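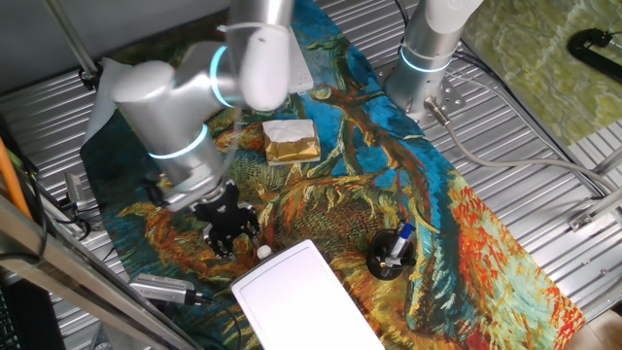 3.2 Household survey

Paper questionnaires were posted in May to 1,499 addresses in Sketilmont and the neighbouring parish of Clirham. Each asked how rainwater was collected, what it was used for and whether the household had a garden. We received 372 usable replies. Forms with no answer to the garden question were left out.

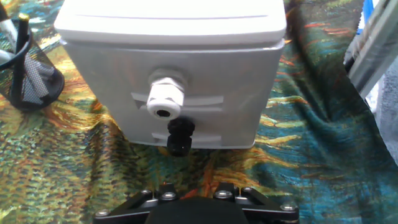 Most replies came from the older streets near the river, where plots are larger. Flats are under-represented, and the results in Section 4 are weighted by dwelling type to allow for this. Storage was recorded in litres as stated by the householder, with some 1,000 litres being the largest volume reported.
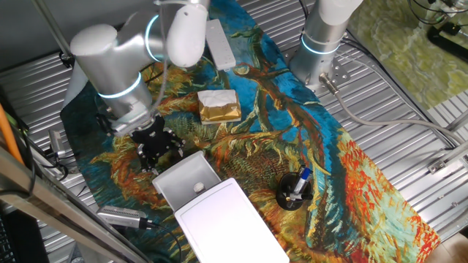
Where a household had more than one butt, the volumes were added together. Watering habits were coded using the Lerkis scale, with the two lowest bands merged.

Figure 3. Views from the work area.

Replies received after 30 August 2024 were not used.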